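핸드헬드 그리퍼 비교: Vostis 노랑 핑거와 Holst 민무늬 핑거, 의류 접기 작업 기준

작성: 하드웨어 평가 메모, 10월

평가 대상은 손에 들고 쓰는 2지 평행 그리퍼 두 종이다. 하나는 Vostis의 핸드헬드 모델로, 검은 하우징 위에 슬롯이 뚫린 노란 핑거가 올라간다. 다른 하나는 같은 용도로 나온 Holst의 구형 모델이며 핑거 표면에 절개부가 없다. 두 제품 모두 Plendgate 컨트롤러에 연결해 기록했고, 후처리는 Vusumard 툴체인으로 통일했다.

작업은 의류 취급으로 한정했다. 강체를 집는 성능은 이 등급의 그리퍼라면 대체로 비슷하게 나오고, 차이가 드러나는 쪽은 얇고 늘어지는 물체다. 긴팔 셔츠를 펼치기, 소매 접기, 밑단 들어 올리기, 옷감 가장자리를 사람 손에서 넘겨받기를 기본 동작으로 정했다. 총 시도는 333회이며 두 모델에 나누어 배정했다. 장소는 일반 가정의 침실로, 침대 위 돗자리를 작업면으로 썼다. 시험대의 평평한 고무판보다 조건이 나쁘다. 돗자리의 결이 핑거 끝에 걸리고, 매트리스는 누르는 만큼 내려간다.

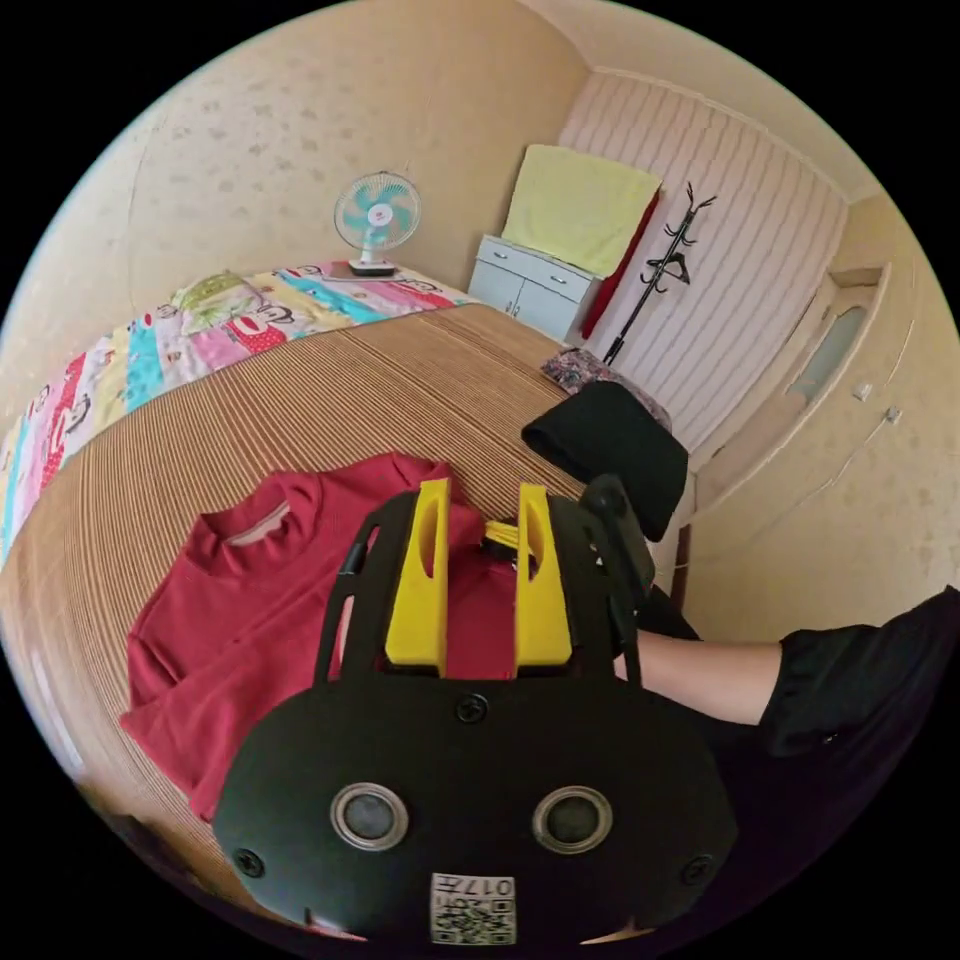
작업면 이야기를 조금 더 하면, 펼쳐 둔 셔츠를 위에서 접근해 집을 때 가장 먼저 문제가 되는 것은 핑거 끝의 두께다. Vostis의 핑거는 끝으로 갈수록 얇아지는 판 형상이라 주름 밑으로 들어가기 쉽다. 주름이 없는 부분에서는 핑거를 살짝 벌린 채 눌렀다가 닫으면서 천을 모아야 하는데, 이때 매트리스의 탄성이 오히려 도움이 된다. 단단한 책상에서 같은 동작을 하면 핑거가 천 위로 미끄러지는 비율이 높아졌다.

Holst 쪽은 핑거가 두껍고 단단하다. 누르는 힘은 잘 전달되지만 천이 한 겹일 때 집기 시작점을 찾기 어렵다. 대신 여러 겹으로 접힌 상태를 통째로 옮길 때는 안정적이다. 접기 공정의 후반부만 놓고 보면 Holst가 더 편하다는 의견에 반대하지 않는다.

핑거 형상

슬롯이 있는 핑거는 닫을 때 조금 휜다. 접촉면이 물체를 따라가므로 얇은 천의 가장자리가 한쪽으로 몰리지 않는다. 단점은 비틀림이다. 천을 쥔 채 손목을 돌리면 두 판의 끝이 서로 어긋나고, 어긋난 상태에서 당기면 천이 한쪽 모서리로만 버틴다. 니트처럼 늘어나는 소재에서 특히 그렇다. 면 소재에서는 문제가 되는 경우가 드물었다.

교체는 간단하다. 핑거 한 쌍을 빼고 새로 끼우는 데 7분이 걸렸고, 그중 절반 이상은 정렬 확인이었다. 마운트 프레임이 개방형이라 드라이버가 들어갈 공간은 충분하다. Holst는 커버를 먼저 분리해야 하므로 현장에서 교체할 생각은 하지 않는 편이 낫다.

손잡이와 무게 배분

Vostis의 손잡이는 본체 옆으로 나와 있다. 아래로 향하게 들면 하우징의 무게가 손목 바깥쪽에 실린다. 짧은 동작에서는 의식되지 않지만 연속으로 접기를 반복하면 전완이 먼저 피로해진다. 작업자에 따라 차이가 있어 수치로 제시하지는 않는다. 손잡이 각도를 조절하는 기구가 없다는 점은 감점 요인이다.

양손 운용도 시도했다. 한 손으로 그리퍼를 들고 다른 손으로 천의 끝을 잡아 주는 방식과, 그리퍼 두 대로 양쪽을 모두 잡는 방식이다. 학습 데이터로는 후자가 깔끔하지만 작업 시간은 눈에 띄게 늘어난다. 맨손이 개입하는 방식은 빠른 대신, 이후 로봇 팔로 재현할 때 맨손의 역할을 무엇으로 대체할지 정해야 한다. 우리 쪽에서는 넘겨받기 동작에만 맨손을 허용하고 나머지는 그리퍼만 쓰도록 규칙을 잡았다.

넘겨받기에서는 천이 핑거 사이에 들어온 깊이가 결과를 좌우한다. 얕게 물리면 늘어진 쪽의 무게로 천천히 빠져나오고, 깊게 물리면 다음 동작에서 놓을 때 천이 프레임 쪽에 걸린다. 판 높이의 절반보다 얕은 지점이 적당했다. 설명서에는 이와 관련된 권장값이 없다.

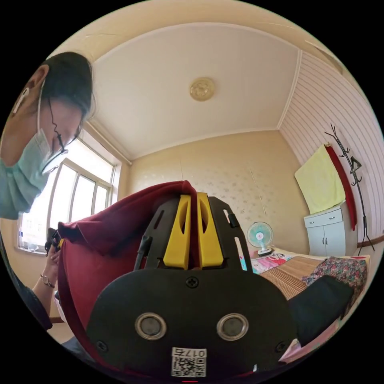 초안을 돌려 읽는 과정에서 받은 의견 하나는 이 부분에 이의를 제기했다. 물림 깊이는 작업자의 습관이 아니라 닫힘 속도의 함수라는 것이다. 의견을 그대로 옮기면 다음과 같다. 저도 같은 Vostis 모델로 수건과 셔츠를 다뤄 봤는데, Plendgate 쪽에서 닫힘 속도를 기본값보다 두 단계 낮추니 얕게 물려도 천이 거의 빠지지 않았습니다. 빨리 닫으면 핑거가 천을 밖으로 밀어내면서 닫히기 때문에 실제 접촉 폭이 보기보다 좁아집니다. 깊이 권장값을 쓰시려면 속도 조건을 함께 적어 주셨으면 합니다. 그리고 Holst에는 이 설정이 먹지 않으니 두 모델을 같은 조건으로 비교했다고 쓰면 오해가 생깁니다.

지적은 타당하다. 위의 깊이 값은 모두 기본 속도에서 얻었다. 속도를 두 단계 낮춰 면 셔츠로 다시 해 보니 얕은 물림의 이탈은 실제로 줄었고, 한 번의 파지에 걸리는 시간은 그만큼 늘었다. 니트에서는 개선 폭이 작았다. Holst는 닫힘 속도가 고정되어 있으므로 이 항목의 비교는 기본 속도끼리의 비교로만 읽어야 한다.

센서와 시야

파지 구간의 영상 품질은 두 제품의 차이가 가장 큰 항목이다. Vostis 구성에서 얻은 광각 영상은 핑거 끝과 작업면, 작업자의 다른 손까지 한꺼번에 담는다. 왜곡은 심하다. 가장자리의 직선은 전부 휘고, 바깥쪽은 검은 원형 테두리로 잘린다. Vusumard의 보정 모듈을 거치면 중앙부는 쓸 만해지지만 외곽은 해상도가 떨어져 물체 경계를 추적하기 어렵다. 외곽을 버리고 중앙만 쓸지, 왜곡된 원본을 그대로 학습에 넣을지는 모델 구조에 따라 판단할 문제다.

Holst의 카메라는 화각이 좁고 왜곡이 적다. 핑거 근처의 디테일은 더 잘 보이지만 천을 들어 올리는 순간 화면 대부분이 천으로 덮인다. 의류 작업에서는 치명적이다. 늘어진 부분이 어디로 향하는지 알 수 없는 구간이 길고, 위치 추정도 그 구간에서 자주 끊겼다.

광각이라고 가려짐이 없어지지는 않는다. 큰 옷감을 프레임 위로 걸치듯 들면 시야의 상당 부분을 잃는다. 다만 벽이나 천장의 특징점이 어느 한쪽에는 남으므로 추정이 완전히 실패하는 일은 적었다. 무늬가 거의 없는 천장을 향해 그리퍼를 세울 때는 창틀이나 조명 기구처럼 윤곽이 뚜렷한 물체가 화각에 들어오는지가 중요했다. 역광에서는 노출이 흔들린다. 낮에 창을 마주 보고 작업하면 핑거 쪽이 어두워지고, 방향을 돌리면 복구되기까지 짧은 공백이 생긴다. 노출 고정 기능은 있으나 Plendgate 메뉴의 깊은 곳에 있어 세션마다 다시 켜야 했다.

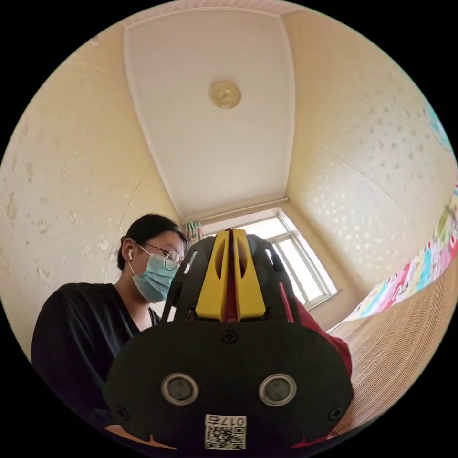 노출을 고정한 뒤에는 핑거 사이의 좁은 틈을 판독하기가 수월해진다. 파지 성공 여부를 영상만으로 라벨링할 때는 노란색 핑거가 유리하다. 빨강이나 남색 계열의 천과는 색 분할이 바로 되고, 틈 사이에 물린 얇은 띠도 구분된다. 반면 베이지나 노란 계열 수건에서는 분할 임계값을 따로 잡아야 한다. 핑거를 다른 색으로도 판매한다면 해결될 문제인데, 현재 목록에는 노란색뿐이다.

식별 라벨은 하우징 하단에 붙은 QR 스티커다. 세션 시작 시 이 코드를 읽어 장치 번호를 등록한다. 양손 구성에서 좌우를 바꿔 등록하는 실수가 생기기 쉬우므로 기록 전에 번호와 방향 표기를 대조하는 절차를 넣는 것이 좋다. 후면에서 보면 글자가 거꾸로 읽히는 위치라 불편하다. 손잡이 쪽에도 같은 표기가 있었으면 한다.

컨트롤러 연동

Plendgate는 두 모델을 모두 인식하지만 지원 수준이 다르다. Vostis는 개폐 폭, 닫힘 속도, 노출을 개별 설정할 수 있고, Holst는 개폐 폭만 읽어 온다. 두 장치를 동시에 연결하면 시간 동기가 처음 몇 초 동안 안정되지 않는다. 기록 시작 후 잠시 정지 자세를 유지하고 그 구간을 잘라내는 식으로 처리했다. 펌웨어로 고칠 수 있는 문제로 보이나 배포 노트에는 언급이 없다.

Vusumard로 내보낼 때는 개폐 폭의 단위가 정규화되어 있는지 확인해야 한다. 버전에 따라 완전히 닫힌 상태가 0으로 나오기도 하고 핑거 두께만큼의 오프셋이 붙기도 한다. 천은 물려도 폭 값이 거의 변하지 않아서 이 오프셋이 그대로 파지 판정 오류로 이어진다. 강체 데이터만 다루던 팀이라면 놓치기 쉬운 부분이다.

내구성

평가 기간 중 Vostis의 하우징이나 나사에서 헐거워짐은 발견하지 못했다. 핑거는 슬롯 가장자리에 천의 보풀이 쌓인다. 쌓인 채로 두면 닫힘 끝단에서 미세한 틈이 생기므로 세션이 끝날 때마다 솔로 털어 냈다. Holst는 표면이 매끈해서 이런 관리가 필요 없다.

판단

얇은 옷감을 한 겹씩 다루는 데이터를 모을 계획이라면 Vostis를 권한다. 집기 시작 단계와 시야에서 앞서고, 닫힘 속도를 조정할 수 있다는 점이 크다. 손잡이 각도, 거꾸로 붙은 라벨, 세션마다 초기화되는 노출 설정은 감수해야 한다.

이미 접힌 옷을 쌓거나 옮기는 작업이 중심이고 Holst를 보유하고 있다면 바꿀 이유는 적다. 좁은 화각은 외부 카메라를 추가해 어느 정도 보완할 수 있다.

니트류는 두 제품 모두 만족스럽지 않았다. 비틀림 강성을 높인 핑거가 나오면 같은 동작 구성으로 이 항목만 다시 측정할 예정이다.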